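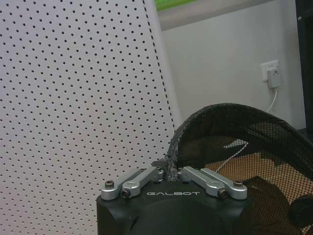 Walking the Flelosmont Ridge: A Talk with Trail Guide Dace Zariņš

Home | Regions | Walks | Huts and Camps | Contact

September 19, 2018

Dace Zariņš talks with her hands, and when the subject is Flelosmont her hands go everywhere. She has been guiding on the ridge for 13 years, and she still gets up before her guests to see what the clouds are doing over the Morkar valley.

"I grew up on flat land," she says. "Very flat! My uncle Aivar Kuusk took me up here when I was eleven, and I was furious with him for the first two hours. Then we came out of the trees and I stopped complaining. I think I didn't say a word until lunch."

Most people who visit Flelosmont drive to the lake, eat a pastry, and drive home again. It's a lovely lake and a very good pastry, but Dace would like you to stay a little longer. The full ridge walk takes two days, starting in the village of Trukar and ending at the old mill in Grīnberga, with a night at the hut in between. The highest point is 1260 meters, so you won't need ropes or any climbing skill. You will need decent knees.

"The first part is beech forest and it goes up, up, up," she says. "People see the height on the map and think it's going to be a stroll. But Trukar is low, so you climb nearly all of it in one morning. I tell everyone to walk slower than they want to. Then I tell them again at the stream, when they've all forgotten."

The stream is where her groups fill their bottles (bring a filter, as there are sheep higher up). After that the beeches thin out and the path crosses a long meadow that was cut for hay until the 1970s. In early summer it is full of orchids. By now, in September, the grass has gone the color of a lion and there are blueberries along the edges, small ones, much better than anything in a store.

I asked her whether she had a favorite spot. She started to name one, changed her mind, and named three others.

"Okay, the saddle," she said at last. "Just past the second cairn. You have Morkar on your left with all the little red roofs, and on your right there's only forest, as far as you can see. I've had people sit down there and refuse to leave. Riku Tamura, who came with us last year from Japan, sat there for an hour drawing. We got to the hut in the dark and he didn't care one bit."

The hut itself sleeps 24 on two long platforms and is run by Indrek Paulauskas, who makes a mushroom soup that people still bring up months later. There's no shower and the phone signal comes and goes. Blankets are provided, but bring your own sleeping bag liner. Dinner is served once, at seven, and if you've booked a bed you should let Indrek know before noon whether you want to eat.

"He'll feed you anyway," Dace says, laughing. "But he'll sigh."

The second day is gentler. The path stays high for most of the morning, dips through a band of pine and comes out above Grīnberga, where the limestone breaks up into pale steps and you have to use your hands in a couple of places. Dace has taken children of eight over it, and her own mother at seventy. In rain she uses the forest road instead, which adds an hour and is, she admits, a bit dull.

When should people come? I expected her to say June, for the flowers. She shook her head before I'd finished asking.

"Now! The last half of September. The air is so clear, the hut is half empty, and the deer are making a terrible noise all night. Ibsa Tilahun, who guides with me in the high season, says she prefers the snow, and we argue over it every year. She takes people out on snowshoes from Trukar and comes back with frost in her eyelashes, completely happy. So maybe come twice."

She has a few more practical things to pass on. The morning bus to Trukar is the one you want, since the next gets in too late to reach the hut in daylight. There's a small shop by the bus stop with bread, cheese and smoked sausage, but it doesn't take cards. The way is marked with yellow triangles, easy to follow except on the big meadow, where the cows like to scratch themselves on the posts — keep toward the lone larch and you'll pick up the path again. Dogs are welcome on a leash, though not inside the hut.

And at the end, in Grīnberga, there is a swimming hole below the mill. Dace goes in after every single trip, whatever the month.

"It's horrible for ten seconds," she says. "Then you're hungry, and the bakery is open until six."

Contact us | © 2018 Flelosmont Walks | Back to top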